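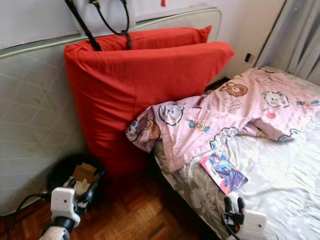
Home > Bedroom > Bedding > Reviews

Stistero satin sheet, white, double size

Reviewed by Agnes Drummond, 3 April 2023

I bought this sheet in February from the Bukadholm shop, together with two cotton pillow covers in red. I have washed it 7 times now, so I think I can write something useful about it. Before this I used only plain cotton, and my sister told me that satin is for hotels and not for a small bedroom like mine. I wanted to try anyway.

The first thing you must know is that it shines. In the shop it looked more quiet, but my bed stands near a window with a grey curtain, and in the daylight every fold catches the light. If you like a bed that looks completely flat, this sheet will make you angry. I pull it tight in the morning and after one person sits on it, the wrinkles are back. Ironing helps for one evening. I stopped to iron it after the second wash.

To sleep on it is very pleasant. It is smooth and my hair does not become so tangled. It feels cool when I go to bed, and for winter I would prefer something warmer for the first minutes. It also slides. My old grey bedspread with the leaf pattern, which I keep under the sheet so that it hangs down at the side, moves much less than the satin does. I now fold the sheet deep under the mattress at the foot end, and this is better, but by the end of the week I must still correct it one time or two.

The size is generous. My mattress is 213 cm long, because it was made for a tall person, and the sheet still covers it with enough left to tuck in. It is a flat sheet with no elastic. The shop page did not say this clearly, and I would have liked to know it before.

Washing is easy. I use 30 degrees and a mild soap, and I dry it on the rack over the night. The white stayed white. I was afraid for the color, so I washed the red covers alone the first three times, and I advise you to do the same. One small thread came out at the hem. I cut it and it did not go further.

About the red covers I can say only good things. They are plain smooth cotton, the color is strong, and they wrinkle a little at the corners after washing. With the white sheet they look very cheerful. My husband finds it too much red. The pillows inside are my old ones.

Would I buy the sheet again? Yes, for summer. For the cold months I will go back to cotton. I give four stars from five, and the missing star is for the sliding and for the shop page.

Good: soft, large, dries quickly
Less good: slides, shows every wrinkle, no elastic

Recent reviews
Shearer wool blanket, reviewed by Struan Mackay
Durnov folding clothes rack, reviewed by Jeanie Galbraith
Bukadholm cotton pillow covers, set of two
Stistero mattress protector, reviewed by Rizwan Dhanial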